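Why Do Things Have Joints?

Bend your arm. Now try to touch your shoulder without bending it. You can't do it. Your bones are hard and stiff, so they can only change direction at the places where two of them meet. Those places are called joints.

Hinges

The simplest joint is a hinge. A door has hinges down one side, and it can swing open and shut but it can't tip or twist. Your elbow works mostly like a hinge. So does your knee, and so do the small joints in your fingers.

Hinges are very old. Some 2,300 years ago, people were already fitting metal hinges to boxes and doors, and they looked much like the ones in your kitchen.

Balls and sockets

Your shoulder is a different kind of joint. The top of your arm bone is round like a ball, and it sits in a shallow cup. This lets your arm swing forward, backward, out to the side and in a big circle. Your hip is the same kind of joint, but the cup is deeper. It doesn't move as freely as your shoulder – but it holds much more weight.

Pivots

A pivot lets one part turn around another. When you shake your head to say no, a ring-shaped bone turns around a peg in the bone below it. Both of these bones are at the very top of your neck.

Keeping joints smooth

Bones would wear out if they scraped together. The ends are covered with cartilage, a smooth and slippery layer. There is also a little fluid inside many joints, and it does the same job as oil on a bicycle chain.

Joints in machines

Machines need joints too. Desk lamps, cranes and robot arms are all made of stiff parts with joints between them. Wires and cables often have to pass a joint, and they need enough slack to bend when it moves. A loop in the cable is one way to give it that slack. 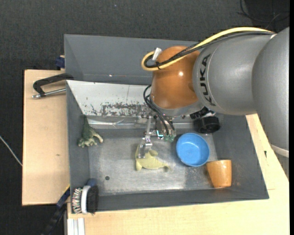 Try it yourself

You need 2 strips of cardboard and a paper fastener. Push the fastener through one end of both strips and open out its legs. Move the strips. Then add a second fastener close to the first and try again – the joint is locked.

Written by Theano Margaritis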